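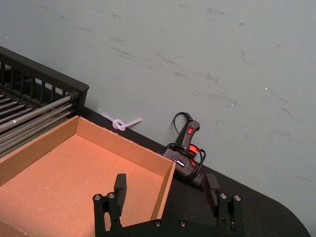

# Craft table questions, answered

Lilla Antal and Zsolt Tóth look after the shared table at Nalotora. We get the same questions every month, so they're collected on this page.

**Do I really need a hot glue gun?**

Probably less often than you think. It's quick on corrugated cardboard and felt. On smooth metal it tends to peel, whatever the package claims. I'd try a zip tie first if the two parts have anything to wrap around.

**Does an on/off switch make a glue gun safe to leave plugged in?**

I wouldn't trust it. A switch is easy to bump and easy to forget. Ours is a black gun with a small red rocker switch in the handle, and the rule is still that you pull the plug when you leave the table.

**Should I wind the cord around the gun?**

Plenty of people do, and ours has its cord looped loosely around the body. Loose is fine on a cold gun. Tight winding strains the cord where it leaves the handle, and no cord belongs near a hot nozzle.

**Can I reuse a zip tie by knotting it?**

You can tie one in a knot. Will it hold anything? Kristóf Hegyi swears by it for bundling paper. I've never seen one I'd hang a coat hook from.

**Are the "heavy duty" glue sticks worth the extra money?**

We went through 103 of them last year and I couldn't tell them from the cheap ones. Check the diameter before you buy. That matters more than the label.

**What about those desk organizers with a slot for everything?**

Skip them. An open cardboard box with short sides catches scraps, and you can see what's in it. Long rods do better in a wire rack against the wall, where they won't roll.

**How do I get scuffs off a painted wall?**

Damp cloth, no soap at first. The sponges that promise to erase everything can leave shiny patches on matte paint. Test a low corner.

**Who do I ask about table times?**

Gergely Oláh, extension 736. New times go up in November.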